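Thread on window noise, as several people asked after the August posts about the bedroom. Long, some arithmetic. Metric throughout, sorry to the inch people.

Starting point: a double-glazed unit, 4 mm glass, 16 mm gap, 4 mm glass. The label in the spacer confirms this. It is a thermal product and does its thermal job well. For traffic it is mediocre.

Two panes with air between them behave as two masses on a spring. Below the resonance they move together and you get roughly the performance of one pane of the same total weight. Near the resonance you get less than that. Above it the second pane starts to earn its keep.

The usual approximation: f = 60 × sqrt((1/m1 + 1/m2) / d), with m in kg per square meter and d in meters. Glass is 2.5 kg per square meter per millimeter, so each pane is 10.

For 4/16/4 that gives 212 Hz. Diesel engines, buses and bass all have plenty of energy at or below that. If your window "lets the low stuff through," this is a good part of the reason.

The second weak spot is coincidence, where the bending wave in the glass matches the wavelength of the sound arriving along it. Rule of thumb is 12000 divided by thickness in mm, answer in Hz. 4 mm glass dips near 3000 Hz. 6 mm dips near 2000 Hz.

Two identical panes dip at the same frequency. Different thicknesses spread the dip out. Changing one pane from 4 to 6 is the cheapest useful change you can make when ordering a new unit. Most suppliers will do it if asked and will not mention it otherwise.

Triple glazing: two narrow gaps, usually three equal panes. Heat loss drops. Low-frequency noise often barely changes compared with a double unit of the same total glass weight. Please stop buying it for traffic.

What does work at low frequency is gap. A separate pane on the inside, on its own frame, well away from the existing window.

Take the existing unit as one mass of 20 kg per square meter (fair at low frequency). Add 6.4 mm laminated glass, call it 15.5, at 100 mm. Resonance falls to about 64 Hz. Most of the traffic spectrum is now above it.
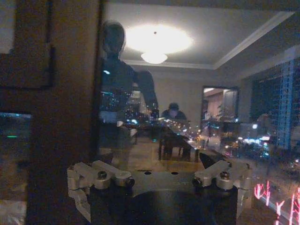
Going from 100 mm to 200 mm moves it down again, to 45 Hz. The gain is real but you lose the sill. I stopped at 100.

Laminated over plain float for the inner pane: the plastic layer damps the bending, so the coincidence dip is shallower. Acoustic interlayers are softer and do this better. The price difference on one pane was tolerable.

Now leaks. A gap 1 mm high along one side of a sash will undo most of the above. Before spending anything, do the paper test. Close the window on a strip of paper, pull. If it slides out freely, the seal is not compressed there. Repeat at each corner and at the middle of each side.

I found two loose corners, both on the hinge side. Adjusted the keeps with a 4 mm hex key. Cost: nothing. Audible difference in the hiss from tires, none in the bass. That is what you would expect. Leaks matter most at high frequency.

Quotes. I asked two firms for a horizontal slider to fit an opening 2245 mm wide and 1000 mm high. Clindeck offered 4 mm toughened in a brush-sealed track. Flonard offered 6.4 laminated with compression seals on a hinged frame, and declined to do a slider in that size.

Brush seals are for keeping out dust. They are not airtight. Yiğit Oral has the same track in his office and sent me readings with the panel open and closed. Below 250 Hz the two curves were hard to tell apart.

I went with the hinged one. Difference in price was 524 before tax, in the wrong direction.

Reveal lining. The strip of wall between the two windows is hard plaster and the cavity rings. Lining the sides and top with 25 mm of absorber helps above 500 Hz or so. I used melamine foam offcuts, cut with a bread knife. Leave the bottom bare or it will sit in condensation.

Condensation: the inner frame should seal better than the outer one. Otherwise humid room air gets into the cavity and meets the cold glass. Do not drill vent holes through the inner frame. Wipe the cavity dry on a cold day before closing it.

Measurement. Same mic position, windows closed, one hour on a weekday evening before and one after. A-weighted average down 7 dB. It's a single room and two evenings, so treat the number with suspicion. Traffic was not identical.

In the 63 Hz band there was no improvement at all, and possibly a slight loss. Consistent with the resonance estimate. Idling buses are still there. Everything from 125 Hz up is better.

Nermin Eren asked whether heavy curtains would have done the same. No. They absorb a bit of mid and high frequency inside the room. They have almost no effect on transmission.

Ferhat Ekinci asked about film on the glass. Adhesive film adds a few hundred grams per square meter to a pane that already weighs ten kilos per square meter. You can work out the change in mass law yourself. It's under half a decibel.

If there is an air inlet in the frame or the wall, test it first. Tape it over for ten minutes and listen. If the room goes quiet, you need an acoustic inlet and your glass is fine. Remove the tape afterward, you need the ventilation.

Next up is the wall vent in the kitchen, once the parts come.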